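Osvaldo Miranda recebe-me à porta com o casaco ainda vestido e pede desculpa pela confusão, que afinal é pouca. Vim falar da sala, e ele, que já a arruma há tantos anos, diz que nunca pensou que uma sala desse para uma conversa inteira. Deu para uma tarde.

"A gente senta-se onde se sentava o meu pai, é isso", conta, enquanto procura as chávenas. "Tenho 66 anos e ainda me custa pôr os pés em cima do sofá." O sofá veio da casa dos pais, numa mudança em dezembro, debaixo de uma chuva que ele descreve com muito pormenor (e com muito gosto!). Pagou 852 euros para o estofar de novo e não se arrepende de um cêntimo. O amigo Ronaldo Meireles bem lhe disse que com esse dinheiro comprava um novo. "Comprava, pois comprava. E a madeira trabalhada, onde é que eu ia buscá-la?"

Pergunto-lhe pelo armário de portas de vidro, e aí a voz muda um bocadinho. Era da mulher, que guardava lá dentro a loiça das visitas e não deixava ninguém abri-lo sem lavar as mãos primeiro. "Escolheu ela o canto, ao pé da cortina. Eu queria-o na outra parede e andámos uma semana zangados, veja lá."

As arrumações grandes faz à sexta-feira, sempre com sacos à mão, porque junta muito papel e tem pena de deitar fora. Guarda cartas, recibos, programas de concertos, uma caixa inteira de botões. Baoshan Cui, a vizinha de cima, vem ajudá-lo a decidir e é, segundo ele, impiedosa. "Se fosse por mim ficava tudo. Ela pega no saco e olha para mim, e eu lá vou."

Do que não se desfaz é da luz da tarde. Fecha só a cortina fina, a branca, e deixa a pesada apanhada ao canto o ano inteiro, mesmo no inverno. "Para escuro já basta a noite", diz, e vai buscar mais bolo. 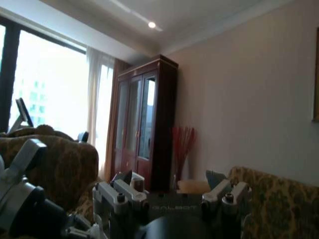
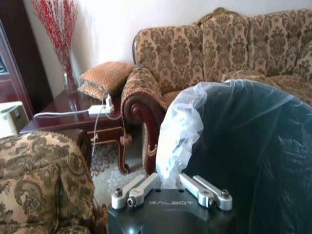

Na sala de Osvaldo Miranda: o armário de portas de vidro, junto à janela (primeira fotografia), e o sofá de tecido estampado (segunda).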